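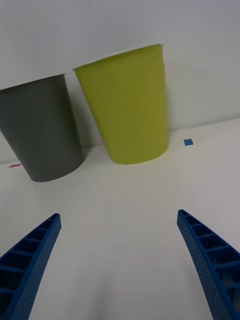 Bevska Gripper Training Set
For school robotics classes, clubs and student competition teams

Product overview

The Bevska Gripper Training Set provides the end-of-arm equipment and table materials required for a first course in robotic grasping. It is supplied to secondary schools, technical colleges and robotics clubs that already have a small tabletop arm and wish to add a practical unit on picking, placing and stacking. The set is produced by Pintér and distributed to educational customers through Gekik.

Students work with a pair of 3D-printed lattice fingers, a small camera mounted at the wrist, and plastic cups placed on a plain tabletop. The same materials are used in the Daneo Cup Challenge, the interschool competition for which the set was first prepared, and teams may practice at school under the conditions they will meet at the event.

Lattice fingers

The fingers are printed in blue plastic. The inner face of each finger is a ladder of rectangular cells separated by crossbars, and the outer surface carries a fine dotted texture. When a finger is pressed against a curved object, the cells give way and the finger bends toward the shape it is holding. A tapered cup can therefore be gripped without being crushed, and small errors in approach angle are tolerated.

Print files are included with every school license. Classes with access to a printer are encouraged to produce their own replacements, and the third workbook unit asks students to change the spacing of the crossbars and record the effect on grip. Printed spares may also be ordered in pairs.

Wrist camera

The camera is fixed behind the fingers and faces along the direction of reach. Its view moves with the arm. In normal use both fingertips remain visible in the lower part of the picture, and students use them as a reference when lining up with a cup. The camera connects by a single USB cable, which should be secured to the forearm of the robot with the clips provided. Enough slack must be left at the wrist for a full turn in either direction.

Cups and table markers

The cups are of one tapered shape and are supplied in several colors, among them dark gray and yellow-green. A light wall or screen behind the table is recommended during early lessons, as it simplifies color detection. The pack of low-tack tape is used to mark starting positions and target areas. Tape should be removed at the end of each session, particularly from painted surfaces.

Contents of the set

Lattice fingers, printed, 2
Finger mounting plate with screws
Wrist camera with cable and clips
Plastic cups, assorted colors
Low-tack marking tape, assorted colors
Student workbook, 13 units
Instructor guide
Print files and sample programs (download)

The robot arm, computer and table are not included.

Course outline

The workbook contains 13 units, each written for a double class period. The opening units cover safe operation, mounting of the fingers and manual control of the arm. Students then proceed to reading the camera picture, finding a cup by color, and planning an approach that does not disturb a neighboring cup. This last topic receives considerable attention. When two cups stand close together, an open gripper may not fit between them, and the student must decide which cup to take first and from which side.

The final units are given over to a team project. Teams of 3 are recommended, with one student responsible for the program, one for the hardware and one for the test log. Roles should be exchanged at least once during the project.

"Our teams used to practice the same approach until they had it by heart," said Italo Ruggiero, who coordinates the course for Pintér. "We now ask the instructor to move the cups before every run. The programs become simpler, and the test logs become a good deal more useful."

Use in competition

The set is approved for all rounds of the Daneo Cup Challenge. Teams may enter with the supplied fingers or with fingers of their own design, provided that these attach to the standard mounting plate. Modified fingers must be presented for inspection before the first run — late changes are not accepted. Registration for school teams opens in March.

Technical information

Product number: 241
Finger material: 3D-printed plastic
Finger color: blue
Camera connection: USB
Mounting: standard plate, screw fixing
Recommended team size: 3

Safety and care

The arm must be switched off before fingers are fitted or removed. Hands are to be kept clear of the gripper while a program is running, and an adult instructor must be present during all powered work. The fingers should be inspected before each class for split cells or whitening of the plastic at the crossbars. A damaged finger is to be replaced together with its pair. Fingers may be wiped with a damp cloth and should not be left on a heater or in direct sun.

Ordering and support

Schools may order by purchase order through the Gekik education office. Each order includes one school license, which covers all classes and clubs at a single address. Spare fingers, cups and mounting plates are available separately — please state the product number when ordering parts.

Instructors who are new to the subject may request an online introduction, held in the late afternoon from 4:30 p.m. A printed instructor guide in large type is available on request.

Related items

Bevska Finger Spares, pair
Bevska Cup Pack
Bevska Mounting Plate
Daneo Cup Challenge Rule Book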